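4.2 Where shared items were kept

Of the 14 households in the Fliton sample, 6 had no hall closet or storage room of any kind. In these homes, shoes, mail, school bags and sports gear were kept in the living area, usually on open shelves. Hegarty and Mac Carthaigh, in their earlier study of rented homes in Wondano, found that people living with open storage moved their things more often than people with doors and drawers. Our diaries point the same way. Households with open shelves recorded more moves per week, and most of the moves were short, from one compartment to the next.

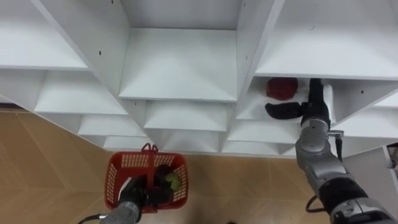 Figure 3. White modular shelving with open compartments in a stepped arrangement.

Open units of the type in Figure 3 came up often in the interviews. People liked being able to see what they owned, but several said that other members of the household did not keep to the places agreed on. Children under ten were named most often. Two parents had tried labels and given them up by March. One tenant kept a single compartment for unpaid bills and said it was the only one that stayed the same all year.

Diary entries were coded by item type and by the person who made the move. Entries that did not name a person were left out of Table 2 but kept in the weekly totals. We did not record the size of each unit, so the effect of shelf space cannot be separated from the effect of household size. Section 4.3 deals with items stored outside the home.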